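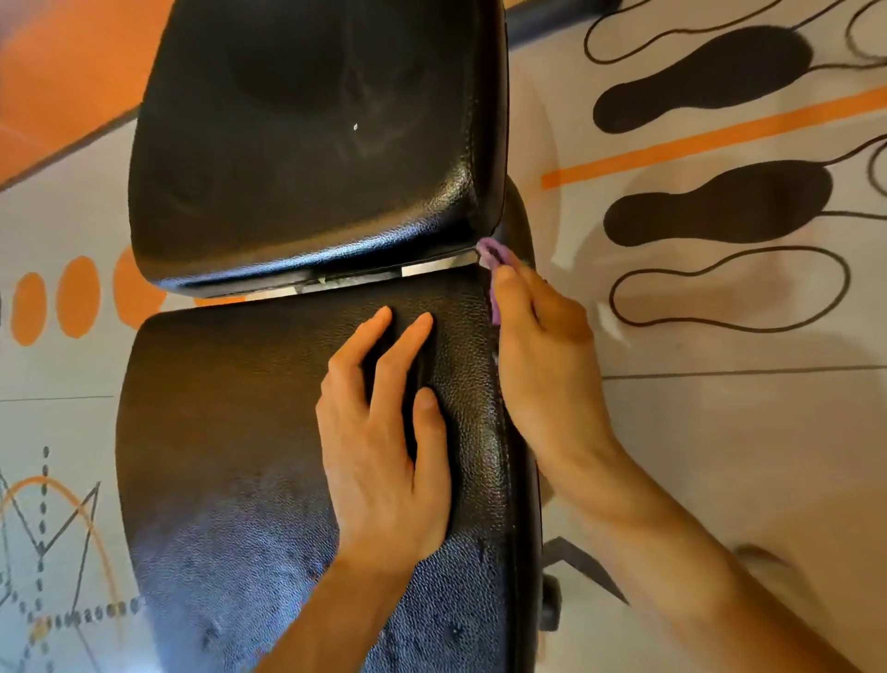 Squeaky chairs and home office fixes: what finally worked for you?

zuccaro_g
Started April 2024
OK, I have to share this because I'm thrilled. My chair has squeaked every time I leaned back and I'd been putting up with it through 11 video calls a week. Last night I snugged up every bolt underneath and put one drop of oil on the tilt pivot. Silence! What else have you all fixed in your home office instead of replacing?

lili_valentini
Love this. My desk wobbled for ages, and it was the floor. Two felt pads under the left legs and my monitor stopped shaking when I type. Best cheap fix ever!!

Cattaneo T
Careful with the oil. It picks up dust and you'll be squeaking again by May. Dry silicone spray or nothing.

zuccaro_g
I've used plain machine oil on my sewing table hinges for years with no trouble, so I'm sticking with it. One drop, wipe the rest.

Cattaneo T
Hinges don't have a grown man bouncing on them. But fine, report back.

shaimaa_o
Lighting for me! I moved my lamp from behind the screen to the side and the afternoon headaches went away. Also took the door off the closet and put the printer in there (so much room now).

raf_sanna
I'm going to disagree with the whole thread a little. I spent two weekends patching up an old Zundix desk and should have bought a used one on day one. Some stuff is just done.

lili_valentini
Sure, but did you have fun?

raf_sanna
The first weekend, yes.

shaimaa_o
Gaetano, which pivot did you oil, the front one or the one by the lever? Mine clicks when I sit up.

zuccaro_g
Front one. Check the bolts first though, mine were really loose!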